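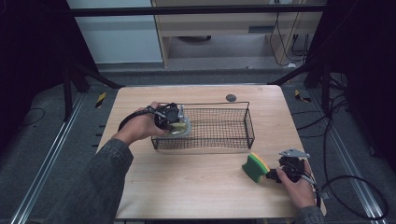 About Fanomden

Fanomden washes, checks and packs tableware for canteens, schools and event caterers. We started in Wundby with one dishwashing line and a van. We now have two sites, the original one and a larger hall at Irnura, and 506 regular customers between them.

What we do

Crates come in from customers in the afternoon and evening. Plates, cups and trays are scraped, washed, dried, looked over and stacked for the morning round. Anything chipped goes back to the customer with a note, or is replaced from our own stock if they hire from us.

Automation at our sites

The washing has been done by machine from the start. The lifting and sorting was all done by hand until we brought in Jaidee, our name for the group of robot arms that load and unload baskets at Irnura. There are 4 arms in use. They take the heavier end of the job, mainly full baskets of plates, and they run through the late shift.

The arms learn from people who already know the work. Staff pick up hand-held grippers and do ordinary tasks with them at a table: a plate into a basket, a sponge picked up and put down, a basket emptied. The recordings are used to teach the arms the same movements. To date our staff have recorded 2381 of these sessions. Time spent on them is paid at the normal rate and is part of the rota, not overtime.

What has changed for staff

We employ 14 people at Irnura, the same number as before the arms were put in. Fewer of them work late. Two jobs that were mostly lifting have become checking and line-minding jobs, and the people in them were trained on site. Some found the change easy and some did not like it — one colleague asked to go back to hand sorting, and now does that at Wundby.

Glassware, cutlery and anything with a handle is still sorted by hand at both sites. We have no date for changing that.

Who to ask

Orathai Duangkaew runs the Irnura hall and looks after training. She began on the washing line at Wundby and still covers shifts there in September, when the schools come back. Questions about jobs, visits or the recording work should go to her through the contact form.

Page last updated 2021-01-03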